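August 25, 2020

Up at 6. Dry toast, coffee. Finished the chapter on the Girka road, page 434, and slept badly after it. The author takes 8 pages to cross one valley and I still could not say which way the river runs. 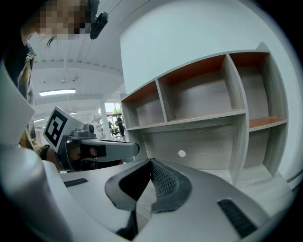

Filed under: Reading, Letters

Dayana Correa wrote back at last. She has the Echeverri translation and likes it less than the old one. She says the sea chapters are flat. I will borrow it in October when she is done.

Paid the library fine, 2 dollars. The new branch on Brindach Street is open mornings only, with a line outside.

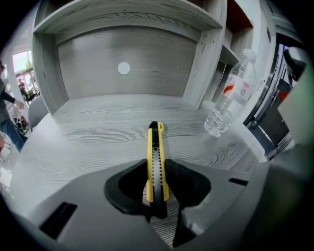 I asked for the second volume and was told there are 117 holds on new books ahead of anyone's requests for old ones. Put my name down anyway. Soup for supper. Read until ten and started the notes at the back.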